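Print this thread | E-mail this thread to a friend
Shares: 8 | Comments: 37

Weevils in the flour again, what do you all store yours in?

marrowfatpea wrote:

Hello all, and sorry in advance for the length, I do go on. We moved to Cakham in May into a house with a proper walk-in larder, which I have wanted since I was small, and I filled it the way you would expect of somebody who had waited that long. Flour, oats, two sorts of rice, pearl barley, the lot. Last night I opened a bag of wholemeal to make a loaf and it was moving. I shut the bag, had a cup of tea, opened it again and it was still moving.

So everything has gone out to the bin and I have wiped the shelves down with hot soapy water. What I would like to know is what you kind people keep your dry goods in, and whether I need to be spending a lot of money. My sister swears by glass jars with the rubber ring. My neighbour says she has kept flour in its paper bag for years and never had a thing (she also keeps her bread in the oven, so I take it with a pinch of salt).

tinlidtess wrote:

Oh you poor thing, it is a horrid moment. Please don't feel it's anything to do with how clean you are, they very often come home in the bag. I had them in a packet of semolina I'd only bought the week before.

Glass with the rubber ring for me too. I've got a long row of them and they look lovely with the light on them, but I will warn you they are heavy when they're full, and I dropped one on a tiled floor once and was finding bits until Christmas. Do go round the shelf edges and the little holes where the shelf pegs go, with the thin nozzle of the vacuum. Flour gets in there and so do they.

oldbarleycorn wrote:

I'm going to disagree a bit with the glass people, in a friendly way. A larder is dark and cool so you aren't looking at the jars anyway, and square tubs waste far less shelf than round ones. I have deep shelves and with round jars I was losing a whole row to the gaps. I changed over to square ones from the Skusteletti range and got the rice and the lentils on one shelf.

Also, and I know people will shout, I put every new bag of flour in the freezer for four days before it goes anywhere near the larder. Bag inside another bag, so it doesn't pick up damp, and let it come back to room temperature before you open it. I have not had a weevil since I started.

tinlidtess wrote:

I'd never shout at you, Barley! But I do think four days of freezer space is a big ask for those of us with one drawer and a lot of peas. And you can't get a scoop round the corners of a square tub, there's always a little drift left in each one. I'd sooner lose the shelf space.

semolina_sue wrote:

Can I put a word in for buying less? I used to get the big sacks from Abou Jaoude when I was baking for the market, and they were a wonderful price, but now there are only two of us the flour sat about for months. Wholemeal especially doesn't keep, the oil in it goes off and it tastes like old cupboards. Now I buy the small bags and write the date I opened them on a bit of masking tape. My late mother had a larder you could have fed the street from and I think half of it was older than I was, bless her.

crumbsandall wrote:

Lovely thread, this. I'm in the clear plastic camp. I've got small hands and a bad wrist, so glass is out for me, and the thing I look for is a lid I can get hold of. Those flat press-on lids are a misery, I've had to ask my husband to open the sugar before now. A clear body is worth having as well, whatever Barley says about the dark, as I can see at a glance when the oats are getting low and I don't end up buying them twice.

This is the kind of thing I mean, marrowfatpea:
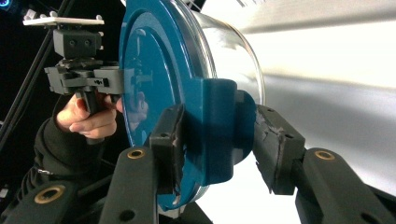

Big clear round tub, blue lid with a block sticking out of it.

If you go for plastic, wash the lids separately and let them dry right through before you fill anything. I stand mine on edge in the rack overnight. Any damp under the rim and your flour goes into little pebbles.

oldbarleycorn wrote:

Round, I notice. I'll say no more. I do agree with you on drying the lids, I lost a whole tub of icing sugar that way.

russide_baker wrote:

Another vote for freezing here, though I only do the wholemeal and the spelt. For what it's worth I keep the strong white in an old enamel bread bin from the Russide sale, paper bag and all, and get through it so fast that nothing has time to move in. I think a lot of this comes down to how much you bake.

Bay leaves, by the way. My gran put one in every jar. I still do it and I couldn't tell you if it helps.

semolina_sue wrote:

Bay leaves never did a thing for me except make the custard powder taste of stew.

marrowfatpea wrote:

You are all so kind, thank you. I've been round the peg holes with the nozzle as Tess said and I'm ashamed of what came out. I think I shall go for plastic for the flour and the oats, keep my two nice glass jars for the rice, and try the freezer with the next bag if I can shift the peas. Small bags from now on too, Sue, you're quite right.

One more question while I've got you. There's an unopened box of cornflour that was on the same shelf, and the inner bag looks sound. Would you keep it or bin it?

tinlidtess wrote:

Bin it, love. It's only cornflour.

oldbarleycorn wrote:

Keep it. Four days in the freezer.

Print this thread | E-mail this thread to a friend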